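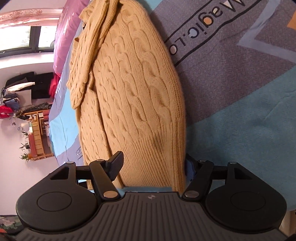 A cable-knit sweater folded on a bed.

About the Staresham Football League

Search this site Search Go

The Staresham Football League organizes amateur tackle football for adults in Staresham, Jarside and the neighboring towns. The League was formed by the merger of two older competitions, the Jarside Conference and the Grasso Cup, whose clubs had been playing one another in preseason games for many years. It is a nonprofit body owned by its member clubs, each of which holds one vote at the annual meeting in July.

Our Season

Registration opens in spring and closes when rosters are filed with the League office. In the current season 701 players are registered. The regular season is played on Saturday afternoons through the fall, with kickoff at 2 p.m. unless the home club has been granted an evening start. The top four clubs qualify for the playoffs. Semifinals are hosted by the higher seeds, and the championship game is held at Grasso Field in Jarside, which seats 2,000.

The winning club keeps the Grasso Cup until the following season. The trophy was carried over from the earlier competition and still bears the names of its winners, including several clubs that no longer field a team.

Rosters and Eligibility

A club may carry up to 48 players. Players must be 18 or older on the first day of the season and must live or work within the League's territory. A player who changes clubs after rosters are filed sits out two games before appearing for the new club. Appeals are heard by the League office, and its decision is final for that season.

Player Safety

Every game is attended by a certified athletic trainer, paid for by the League from club dues. A player removed from a game with a suspected head injury does not return that day and may not practice again without written clearance from a physician. Helmets and shoulder pads are inspected before the opening game — clubs with equipment that fails inspection are given one week to replace it.

Officials

Game officials are assigned by the League office and are independent of the clubs. New officials attend a rules clinic before the season and work junior varsity scrimmages at local high schools before they are given a League game. Persons interested in officiating may apply at any time of year.

Leadership

Noemi Gatti is Commissioner of the League. She joined the League office as scheduling secretary and was elected Commissioner by the member clubs after the merger. Renzo Bianchini is Director of Football Operations and is responsible for fields, officials and discipline. He played offensive line for Jarside and later coached there.

Scores and standings are kept on the Zomasis scheduling system and are posted on the evening of each game. Corrections should be sent by the home club before noon the next day.

Share this page 2 shares 0 comments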